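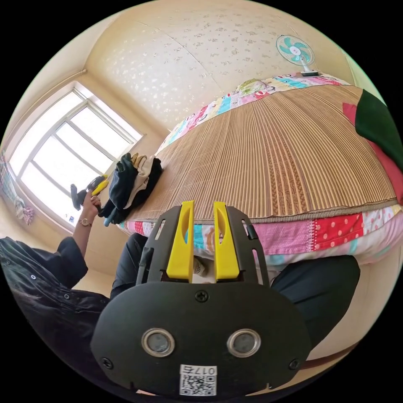 Woven sleeping mat on a bed, brown and tan stripes.

Londalura Sleeping Mat Price List

Maintained by Arne Wiegand. Last changed Oct 20, 2018.

A plain text table of asking prices for woven sleeping mats, 500 rows, one mat per row. Knut Albers collected the first 300 from stall tags in Iststead. I added the rest from the Plurketow shop catalog.

Fields: mat_id, width, length, material, pattern, asking_price, seller

Known problems

The material field is whatever the seller claimed. Plenty of sellers call everything bamboo, and I doubt half of them checked. Don't build anything on it.

Asking prices are not sale prices. Kramer used an earlier copy to argue that mats got cheaper after December. I don't buy it. The later rows come from a different kind of seller, and that alone could explain the drop.

20 rows have no width. I left them blank instead of guessing. Another 4 look like duplicates, but the sellers differ, so they stay in for now.

Use

Fine for practice with messy data. I would not quote an average from it. Corrections are welcome if you can say where the number came from.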